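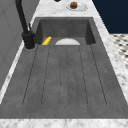 Lunside Secondary School

Lunside Secondary School is a public day school in Lunside, a district on the northern side of the town of Skarevham. It teaches grades 7 through 12. The school is best known locally for its track system, under which students choose one of three courses of study at the end of grade 9.

History

The school opened as a four-room building on Castillo Street and took in students from the farms north of the river. A second building was added when the bus line reached the district, and the two were later joined by a covered walkway that is still in use. Until then, students who wanted to continue past grade 9 had to travel to Ullero, 17 miles away.

The upper grades were added one year at a time. The first graduating class had 14 students, most of whom had started in the Ullero school and transferred back. The original building now houses the music rooms and the school office.

Track system

In grades 7 to 9 all students take the same subjects. During February of the grade 9 year, families receive a form listing the three tracks, which are science, commerce, and general studies. The form is returned with a first and second choice. Placement is based on the first choice where space allows, and then on grades in mathematics and English.

Science students take physics, chemistry, and either biology or computing. Commerce students take accounting, economics, and business law. General studies has no fixed set of subjects beyond English and history, and students in it may take up to 11 credits from a list that includes cooking, woodwork, art, and a second language.

A change of track is allowed within the first term of grade 10. After that, a student who wants to change must usually repeat part of the year. The rule was relaxed for one year after a timetable error left two commerce classes without a teacher, and was then restored.

Campus

The campus lies between Castillo Street and the old rail line. It includes the two joined buildings, a gymnasium, and a sports field shared with the district primary school. The library is on the upper floor of the second building and holds 3362 books, not counting textbooks. It is open to former students two afternoons a week.

The gymnasium is also used for examinations, and sports classes move outdoors or to the primary school hall during those weeks. Parking on the campus is limited to staff.

School day and calendar

The school year is divided into three terms. Classes begin at 8:15 a.m. and end at 2:45 p.m., with a shorter day before each term break. Students from outside the district travel on the Ullero bus, which stops at the Castillo Street gate.

Report cards are issued at the end of each term. A revised attendance policy took effect on July 2, 2022, and requires a written note for any absence longer than two days. Earlier rules had accepted a phone call to the office.

See also

Education in Skarevham
Ullero Upper School
Castillo Street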